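Allport Robotics Club: Frequently Asked Questions

Last updated Apr 18, 2026

Most of these have been asked at least twice. Some have been asked every week by the same person, who knows who he is.

Who can join?

Anyone in Years 9 to 13 at Allport, plus anyone from Wainwright who can get here by the late bus. You do not need to be good at maths, physics or computers. You do need to be able to share a keyboard, and that turns out more people than the maths does.

Do I need to have built a robot before?

No. Most of our members hadn't, and a few of them still haven't. If you have built one, please don't bring it to your first session. We've had a bad experience with a lawnmower.

What does it cost?

4 pounds a term, which pays for biscuits, cable ties and the replacement of whatever Year 10 stood on. If that's a problem, have a quiet word with Mr Henríquez and it will stop being one.

Who is in charge?

Renato Henríquez, who teaches design and technology and founded the club in a moment of weakness. He will help you with anything except choosing a team name. Last year's discussion about team names ran longer than the final.

What are we doing this term?

The Mondine Challenge. It's a regional competition for school clubs, and this year's task is called Corner Pocket. Your arm has to find a ball that is sitting inside a low L-shaped wall, pick it up without hitting the wall, and put it down where the judges tell you. A person can do it in a second while talking about something else. Our best run so far took 93 seconds, and we cheered.

Why is everything on a screen? I was told there would be robots.

The first round is judged entirely in simulation, so that's where we spend April. Everyone writes and tests code against the same virtual arm on the same virtual mat, and teams that get through move on to the real one at the final. We know it's less exciting than soldering. It does mean that forty people can crash an arm into a wall in one afternoon and there's nothing to sweep up.

What does the practice scene look like?

It's a room with a tiled floor and a square blue mat, and the arm is bolted to nothing in particular on a small white plate. The walls are pale blue too. Yes, pale blue walls on a light blue mat. If your code finds the walls by colour, you will be having a long month.

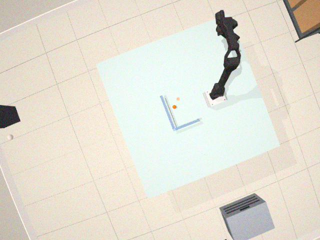

Which ball am I meant to pick up?

The brighter orange one. The paler, see-through-looking one is a marker showing a position, and your gripper will go straight through it with great confidence. Every new team tries to pick up the marker at least once. We used to warn people in the first session, but it made no difference, so now we let it happen.

Why does my arm knock the ball into the wall?

Because you're coming in too low and sideways. Lift first, move across, then come down. If you've done all that and it still happens, check that you're opening the gripper before you arrive and not after. If you have done that as well, come and find somebody older.

Can I use the walls to stop the ball rolling away?

Nudging the ball into the corner and grabbing it there is allowed under the Mondine rules, as long as the arm itself never touches the wall. It's a perfectly good plan. It's also harder than it sounds, and the team that thought of it last year spent three weeks on it before going back to picking the thing up normally.

Does the stuff off the mat matter?

Not for scoring. It's part of the room that comes with the software. You may not pick it up, knock it over or write to the organisers suggesting extra points for it.

What language do we program in?

Python. You'll get a starter file with the arm's movements already set up, so on day one you can change a number and watch something go wrong. Save your own copy before you do. The file called FINAL_final_use_this_one is not the one to use.

How are runs scored?

Each run is marked out of 600. Most of that is for getting the ball to the right place, with some for speed and a painful deduction for each wall contact. It's possible to finish with a score below zero. Our record there is safe, and we won't be publishing it.

Do I need my own laptop?

No, the machines in the Dilard Room all run the simulator. The two by the window run it slowly, so get there early or learn patience. If you bring a laptop, bring the charger as well. The one in the cupboard doesn't fit anything we own.

Can I work on it at home?

Yes, the simulator is free for students and Mr Henríquez will send you the link. Please write down what you changed. "It works now" in a message at midnight is no use to your teammates, particularly when it doesn't.

How big is a team?

4 people at most. Three works well. Two works well until one of them gets flu. You can choose your own team, but if you haven't found one by the second session we'll put you in one, and those have done at least as well as the groups of best friends.

What if we don't get through to the final?

You can still come and watch, and you'll be asked to carry things. The club goes on after the competition anyway. Last summer we built a machine for sorting screws by length. It sorted them into two groups, "screws" and "floor".

Can parents come along?

To the open session at the end of term, yes, and please do. You'll be invited to have a go at the challenge yourselves. The current parents' best score is one of the things our members enjoy most about the club.

I have a question that isn't on this page.

Leave a note in the tray outside the Dilard Room, or ask at the start of a session before the biscuits are opened.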